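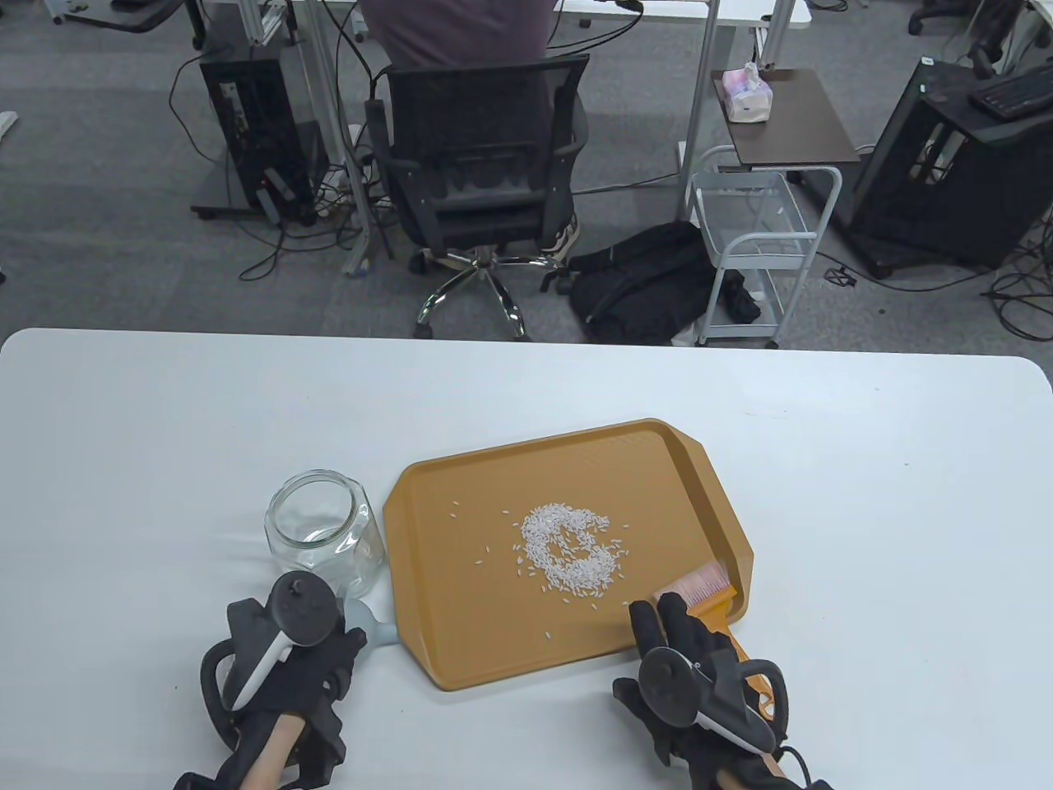 Vol. 11, No. 2, p. 40

Notes for the ginger beer talk, Cedley Hall, July 25, 2021

(Handing these out because three of you emailed me after the May session asking for the bits I skipped. They're my actual notes, so forgive the half sentences.)

Right, hello everyone, grab a chair, if you're up the back you'll want to shuffle forward because the microphone is a bit of a sook today.

I'm going to talk about ginger beer, the proper cloudy kind that you brew on the bench, and I'm going to talk for too long, so Nandi Mathebula has promised to wave at me when it's time to start pouring. Ignore her if I'm in the middle of the bit about sugar.

How I started. My aunty kept a ginger beer plant in a jar on top of the fridge in a weatherboard house where the kitchen hit 40 degrees most of January. We were allowed one glass each after mowing the lawn. It was fierce stuff, really throat-catching, and nothing I bought from the servo ever came close. So when I moved into my own place I rang her for the recipe and she said "ginger, sugar, lemon, and look after it", and then she hung up because the cricket was on.

Took me four goes to work out what "look after it" meant.

START THE PLANT

Plant, bug, starter, call it whatever your family calls it. You need a clean jar, a cup and a half of water that's been boiled and cooled, a tablespoon of grated ginger (leave the skin on! wash it, but leave it on) and a tablespoon of raw sugar. Stir it up, put a cloth over the top, rubber band, bench.

Every day, another two teaspoons of ginger and two teaspoons of sugar. Same time each day if you can manage it. I do mine when the kettle's on for the first cuppa.

Somewhere between day four and day seven you should get bubbles and a smell like bread and lemonade had a baby. In winter it can take ages. Mine sulked for eleven days last July and I'd half given up, then I put it next to the slow cooker and off it went.

If it's fuzzy or pink, bin it. Don't scrape the top off and hope. Bin it, scald the jar, start again.

(Pause here, someone will ask about powdered ginger. Powdered is fine for flavour later on. I wouldn't start a plant with it, I've tried twice and got ginger mud.)

THE GINGER ITSELF

Buy it young if you can find it. Thin skin, feels heavy, snaps clean. The old wrinkly knobs are hotter and a bit stringy, which I quite like in a winter batch, but they'll take over everything else in the bottle. Živko Todorova, who some of you know from the Saturday growers' stall, keeps his in the freezer whole and grates it straight from frozen, and I've pinched that idea shamelessly. It comes off the grater like snow and you don't lose half of it in strings.

THE BIG BREW

Four litres of water in your largest pot. Two cups of sugar, a good thumb and a half of sliced ginger, simmer for fifteen minutes with the lid on. Turn it off and go and do something else until it's cool. Properly cool, like a bath you'd complain about. Hot liquid will kill the plant and you'll have wasted a week of feeding.

Strain it into a clean bucket, add the juice of three lemons and then strain in your plant liquid. Keep the sludge! Half goes back in the jar with fresh water and that's your next plant, the other half goes to a friend or the compost.

Lemon or lime? People get very heated. I'm a lemon person. I did a batch with mandarin juice a while back and it was gorgeous for two days and then tasted like vitamin tablets. Grapefruit, on the other hand -- lovely, go for it, just pull the lemons back to one.

SUGAR (Nandi, put your hand down)

The yeast eats the sugar. That's where your fizz comes from. If you cut the sugar right down at the start because you don't like sweet drinks, you'll get flat, sad ginger water. Put the full amount in and leave it a day longer before you chill it, and it'll dry out on its own. Raw sugar gives you a bit of toffee. White is cleaner. Brown I find too heavy, though my neighbour swears by it and has finished off more of my bottles than anyone, so what do I know.

BOTTLES, AND PLEASE LISTEN TO THIS BIT

Plastic soft drink bottles for your first batch. I know the swing-top glass ones look beautiful on the shelf, but a plastic bottle will tell you how it's going. Give it a squeeze every morning. When it's rock hard, it's done, straight in the fridge.

Leave a good four fingers of space at the top. Keep them in a lidded tub, in a cupboard, away from the good tablecloths. I lost a bottle behind the linen press one summer and we were finding ginger on the ceiling at Easter.

Warm weather, two days might be plenty. Cold weather, five or six. Open them over the sink, slowly, half a turn, let it hiss, another half.

And yes, it does have a little alcohol in it. Usually not much, but it keeps climbing if you leave it out on the bench, and you can't tell by tasting. So keep it cold, drink it within the week, and don't serve it to the kids or to anyone who's steering clear of alcohol. For them I make the same syrup, no plant, and top it with soda water. Same colour, same bite, and I've got a jug of that today as well, the one with the mint in it.

TASTING

Three on the trestle. First one is the plain lemon. Second is the old ginger with a few crushed cardamom pods, have a small one of those first. Third is the grapefruit, which was only chilled last night so it may be a bit lively when I open it. Stand back from the front row, Živko.

Spare starter is in the esky by the door. Bring the jar back when you're done with it, and feed it tonight.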